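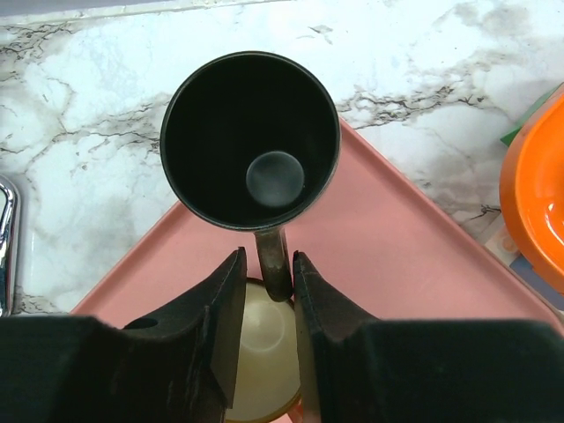 Brabec desktop loses second graphics card after sleep
Status: Closed (workaround)
Opened by: Boris Slanina

Boris Slanina wrote:
I own a Brabec tower, the one where every part lives in its own cartridge and slides onto a central spine. It cost me $899 before I put anything interesting in it. Since the March firmware, the graphics cartridge in bay 2 disappears whenever the machine wakes from sleep. The light on the cartridge stays green. It seems very happy in there.

Tried so far:
- Pulled and reseated the cartridge. Works until next sleep.
- Swapped bays 1 and 2. Bay 2 still drops, whatever is in it.
- Other power cable. No change.
- Restored factory settings. Lost my fan profiles, kept the fault.

Drukcombe Support wrote:
Hi Boris, thanks for reaching out! Have you tried reseating the cartridge?

Boris Slanina wrote:
I have. See the first item in the list. I've now done it 16 times and I'm getting quick.

Drukcombe Support wrote:
Thanks for confirming. I've passed this to our hardware team in Bovstead. Could you send the spine log? Hold the side button while powering on, then choose Export.

Boris Slanina wrote:
Attached. The line that repeats is "bay 2 link timeout, retry skipped." I'd have liked it to retry, personally.

Drukcombe Hardware wrote:
Log received. On wake, the spine gives each bay a fixed time to answer. The new firmware shortened that, and bay 2 is last in line. Please open Grurneo, go to Power, then Bay Wake Delay, and set it to 19. Leave Fast Resume off.

Boris Slanina wrote:
Set to 19. Slept and woke it all evening and the card came back each time. Waking now takes roughly the time it takes to stand up and sit down again. Will this be fixed properly, or is 19 my number now?

Drukcombe Hardware wrote:
A firmware change is planned, no date yet. Please keep the setting until then. Closing as workaround.

Boris Slanina wrote:
Fine by me. The survey you just emailed asks if I reseated the cartridge.

We use cookies to keep you signed in and remember your tickets. Accept | Manage

Contact Drukcombe Support | Copyright Drukcombe | Back to top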